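Lerumville Sorting Room: Minutes, 22 Sep 2026
Present: Theophilus Quaye, Yaa Dankwa, Ilse Michiels. Apologies: Hanneke Smits.

1. Gray bin
Items are to lie spread over the bin floor before each run. Clear plastic goes in with the colored pieces. Agreed.
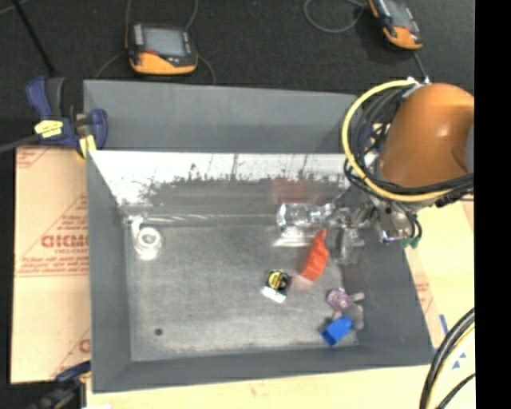 Yaa Dankwa

2. Glare
The far inner wall shows bright white in its upper part. T. Quaye to test 2 lamp positions and report in 14 days.

3. Bin stock
Bosman quote for 10 bins accepted. I. Michiels to order.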